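Jomine printed flat sheet, double, pale pink
Reviewed by Ebise Habte

The Jomine sheet is sold as a flat sheet for a double bed, in one colour and one print. I bought it at full price in October and it has been through 17 washes. Most of my laundry gets sorted and folded on the bed, so the sheet has to cope with heavy clothing being dragged across it as well as with being slept on. This review covers both.

Size and fit

The label gives a length of 243 cm. Mine measured 243 cm before the first wash and a little under that after the third, and it has not changed since. The side hems are single-stitched; the top hem is double and noticeably stiffer. There is no elastic. On a deep mattress the tuck at the sides is adequate but short at the foot, and anyone who sits on the bed to fold will need to re-tuck the sheet afterwards.

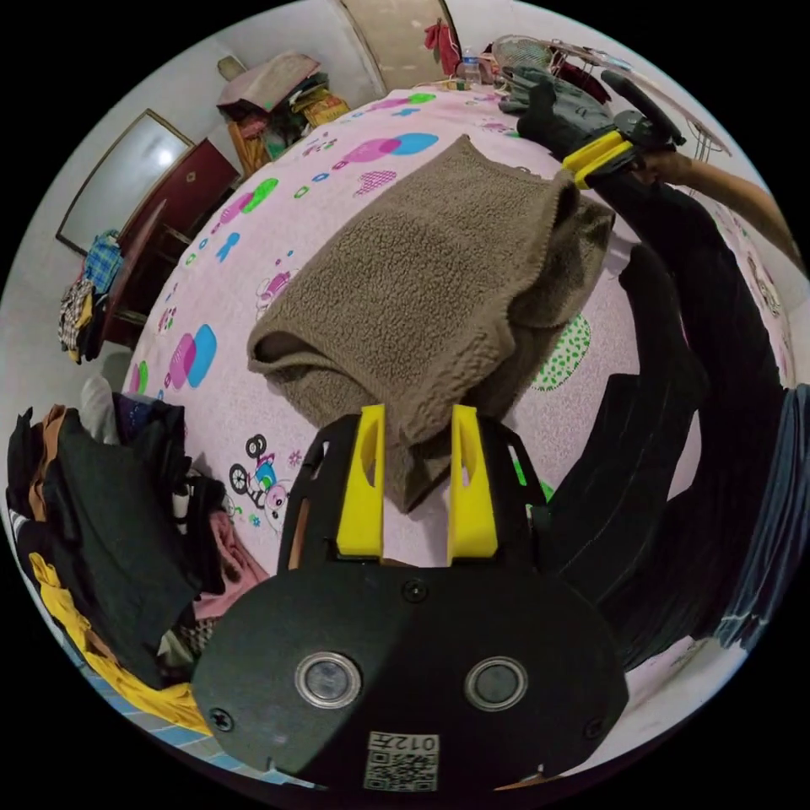 Shrinkage was even in both directions, so the hems stay square. I had the opposite result with the Fadeck sheet it replaced, which pulled in across the width and developed a twist that ironing did not remove.

Fabric

A plain-weave cotton blend, on the thin side. It dries on a line in one afternoon in mild weather. A cold iron does nothing for it, and a medium setting takes out the creases in two passes. The surface is smooth enough for a jacket to slide on when pulled by the hem, and a fleece grips it slightly more. That grip is useful when folding: the bottom layer stays where it is put while the upper one is turned over. 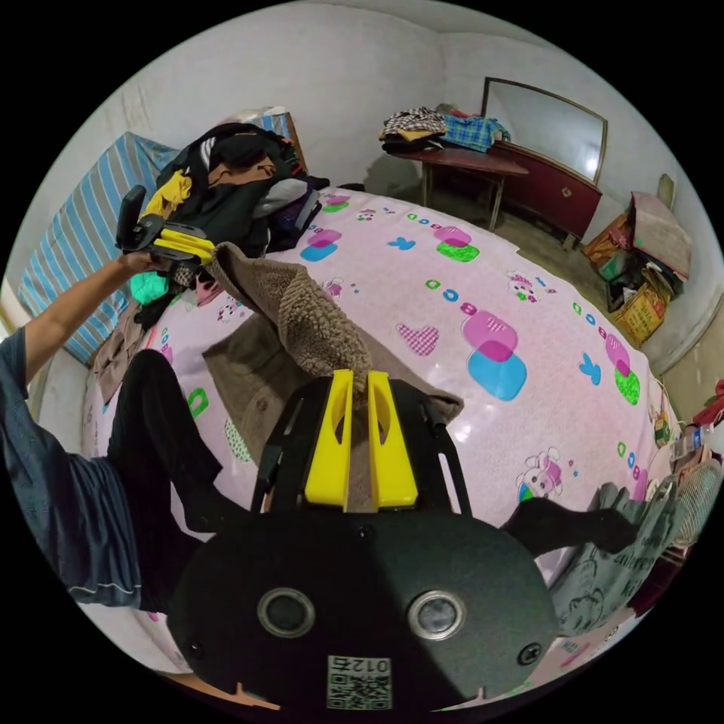 The drawback is fibre transfer. Curly brown fleece sheds, and stray fibres are easy to see on a pale ground. They come off with a damp hand or a lint roller. I found no pilling on the sheet itself at the points of most contact, which are the middle and the long edge nearest the door. The Avotiņš sheet I use on the other bed is a brushed fabric, holds on to fibres far more stubbornly, and needs a separate wash after any sorting session.

Print

The print is a children's design with letters, hearts, cartoon animals and coloured shapes. One of the bears wears a pink hat and holds a ball. The letters come in short groups, such as BCD, and do not follow any teaching order that I could identify. The motifs are spread widely enough for a dark or plain item to stand out clearly against them. Small pastel items are harder to find, and I have lost a sock on it more than once. 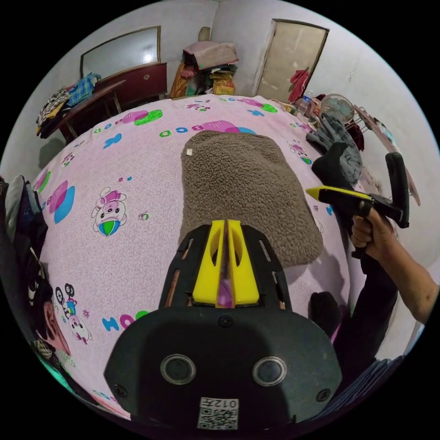 Jomine sheet with a brown fleece piece laid flat, white tag at the upper left corner.

Colour loss after 17 washes at 40 degrees is slight. The greens have softened most. I dried it indoors for half of those washes and outdoors for the rest, and did not use bleach. The care label permits a low tumble dry, which I tried once and would not repeat: the top hem puckered and had to be ironed damp.

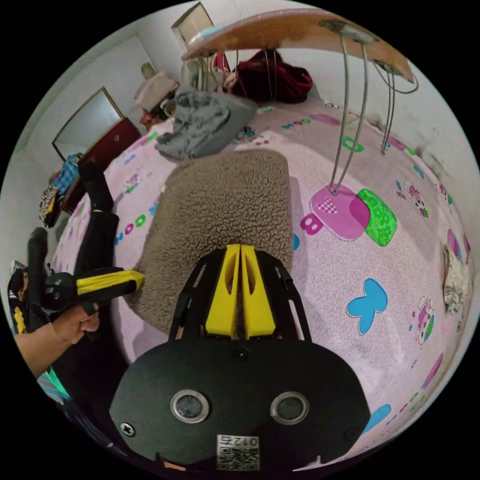 Static is low. Fleece lifted off the sheet without clinging, including in the evening with the heating on. The Grularine microfibre sheet I tried last year was poor in this respect and went back to the shop.

Faults found

One loose thread at the foot hem on arrival, trimmed, no further unravelling. A faint line of misaligned print along one side, hidden once the sheet is tucked in. The packaging does not state the mattress depth the sheet is meant for, and it should.

Rating: 7 out of 10. Two marks off for the short tuck at the foot, one for the missing depth figure. I would buy it again for a shallow mattress. For a deep one, order the next size up and check the returns terms first.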